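4.2 Permit conditions and the use of shared grounds

The second group of disputes concerns public grounds claimed by more than one religious community. In Stedville, the municipal council had for nine years issued seasonal permits for the Pulter Street reserve under a by-law that made no mention of worship. When two congregations applied for the same November evening, councillors deferred the matter to the regional tribunal, and the question became one of jurisdiction before it became one of access.

Our reading of the council minutes suggests that party affiliation was a weak guide to voting behaviour. Members of the governing bloc divided on the deferral motion, and several who had favoured a shared permit in debate later supported postponement. Verstraete ward, where both congregations are well represented, produced the longest written submissions — 13 in total — and the only formal proposal for alternating use. The neighbouring municipality of Plumau, by contrast, settled a comparable application at officer level, without a recorded vote.
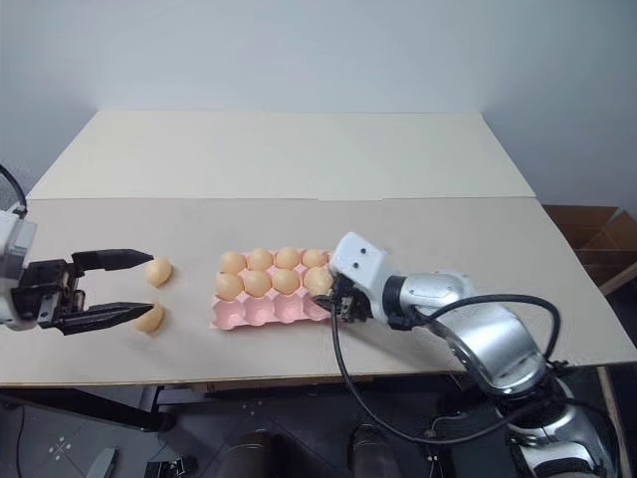 Department of Politics and Public Administration
Figure 2. Eggs in and beside a pink carton.

Interview material supports a cautious interpretation. Siddiqui's earlier survey of 400 ratepayers found that respondents distinguished between the symbolic ownership of a ground and its everyday use, and were markedly more flexible about the latter. The minutes show little trace of this distinction. Councillors generally treated any permit as a precedent, and the wording of the by-law gave them few means of doing otherwise. We return to the drafting of permit conditions in Section 5.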